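Unit 4: Transfer of Proceedings Between Courts

Course handout, Civil Procedure
Prepared by Niloufar Golestani, with revisions by Howard Bickerstaff

Purpose of this unit

Students should finish this unit able to explain when a proceeding may be moved from one court or registry to another, who may ask for the move, and what the court weighs in deciding. The unit assumes that you have read the materials on jurisdiction and service. It does not deal with appeals, which are covered later in the course.

A transfer changes the place or level at which a matter is heard. It does not decide the matter. Students often lose marks by treating a transfer application as if it were an early hearing on the merits, and the written exercise has been set with that error in mind.

Terms used

Originating court: the court in which the proceeding was started.
Receiving court: the court to which the proceeding is to be moved.
Applicant: the party seeking the transfer, whether plaintiff or defendant.
Related proceedings: two or more matters that share parties, facts or questions of law.

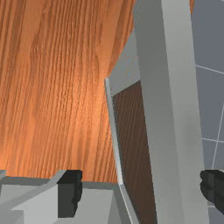 Grounds for transfer

The rules of court in most jurisdictions recognise a similar set of grounds, although the wording differs. The first is convenience. A court will look at where the parties live or carry on business, where the witnesses are, where the documents are held and where the events took place. No single factor settles the question, and a party who started the proceeding in a proper court is entitled to have that choice given some weight.

The second ground is the existence of related proceedings. Where several matters arise from the same events, hearing them apart may lead to findings that cannot be reconciled. It may also put a party to the cost of defending the same conduct more than once.

A third ground concerns the fairness of the hearing. Local feeling, wide publicity or a threat to the safety of a party may justify a move. The court will expect evidence. A general statement that the applicant is unpopular in the district will seldom be enough, and the judge may consider whether a lesser measure, such as a suppression order or a hearing before a judge from another registry, would meet the concern.

Worked problem: Birkett v Wragg Freight

Shirley Birkett runs a small joinery business at Illside. She ordered fittings from Fikamard, a wholesaler, and engaged Wragg Freight to carry them. The goods arrived damaged. She began a proceeding against Wragg Freight in the Illside registry. Fikamard then sued her in the Wutberg registry for the unpaid price, and she defended that claim on the footing that the goods were never delivered in the condition promised.

Wragg Freight now applies to have the Illside proceeding moved to Wutberg. Its depot manager, Terence Holroyd, has sworn an affidavit stating that all loading records are kept there and that four of its witnesses live nearby. Ms Birkett opposes the application. She says that her own witnesses are at Illside and that the journey would close her business on each hearing day.
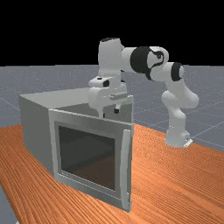 In advising either party, begin with the overlap between the two proceedings. The condition of the goods on arrival is in dispute in both, and this is the strongest point in favour of the application. Consider next whether the loading records could be produced electronically, in which case their location matters very little. The number of witnesses on each side should be treated with care — what counts is the importance of their evidence and whether it is truly contested. Finally, consider whether Ms Birkett might ask for the Wutberg matter to be moved to Illside instead. The court may join the two in either place.

Costs

The costs of a transfer application are in the discretion of the court. An applicant who delayed without good reason may be ordered to pay even if the transfer is granted.

Written exercise

Draft submissions for Ms Birkett opposing the transfer and, in the alternative, seeking joint hearing at Illside. Submissions must not exceed four pages. Number each paragraph and attach a short list of authorities.

Submissions are to be lodged with Amber Hebden at the law office before the second tutorial in this unit. Requests for an extension must be made in writing before that time.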